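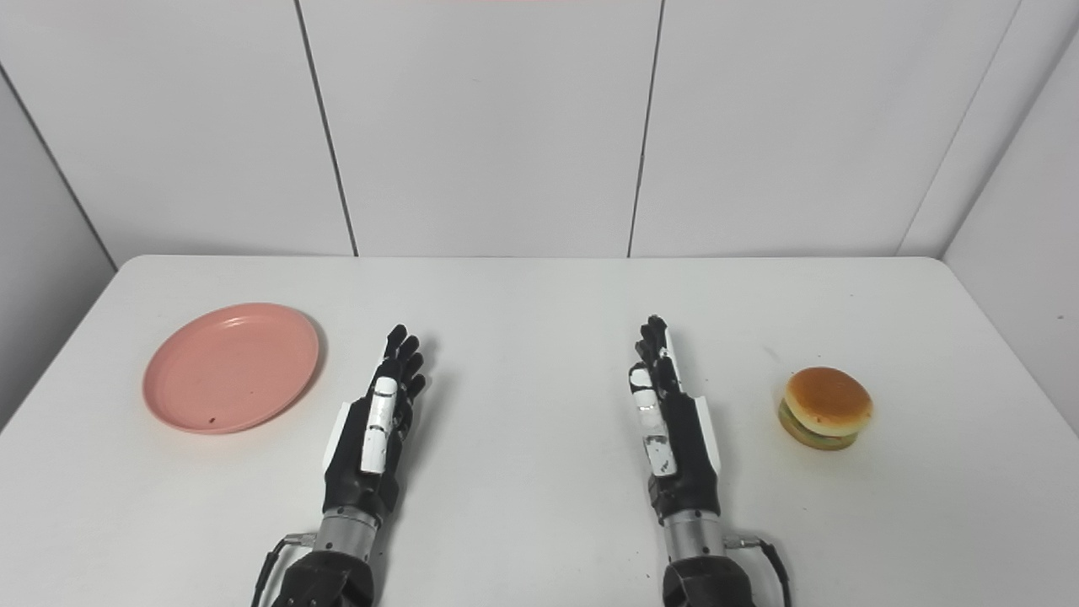

Take one

My job at Sulby was to put a burger on a plate, and it took me most of a spring to get any good at it.

I wore the gloves, you see. Whatever my fingers did in the back room in Iltville, the black-and-white hands did at the table next door, a tiny bit late, like a shy cousin copying you at a wedding. Every go was saved, and the robot (we called it Annan, after the town) was meant to learn from the lot. They wanted 856 good ones by the end of April. I'd said yes because it sounded like getting paid to play with toys!

The first morning I just held the hands up, palms facing each other, burger off to the right, pink plate to the left, and I froze. Which hand would you use? I'd never once had to ask.
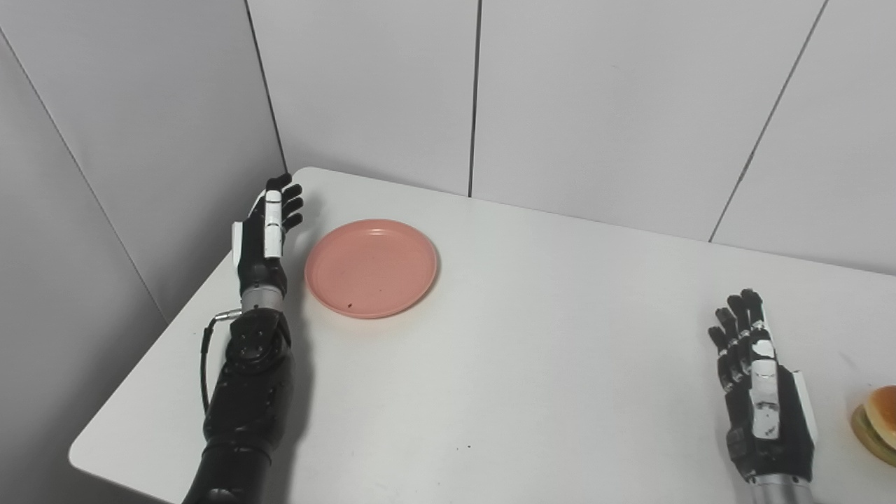 Take 95

By then I'd started dreaming in gloves. I'd reach for the kettle at home and wait for the delay, and my sister laughed herself silly. I'd got fussy too – I wanted the plate between the hands before I went for the bun, and I'd sit there breathing slowly like a snooker player.

"You always stop first," said the girl on the computer. "It's learning that as well, you know."

I said it was only manners.

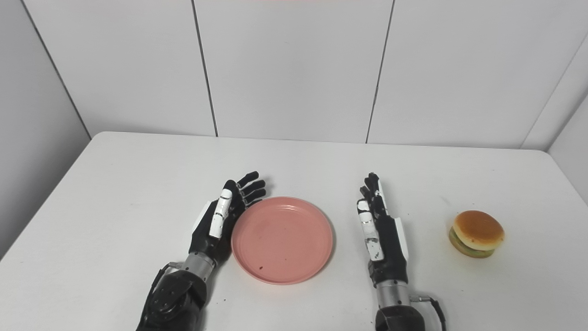
Take 856

I took the gloves off after that one and went round to watch through the door, because it was Annan's turn on its own. The hands came up either side of the plate and stopped. It was such a long stop that someone behind me sighed. I knew exactly how long it would be, though, and I breathed out just before the right hand moved.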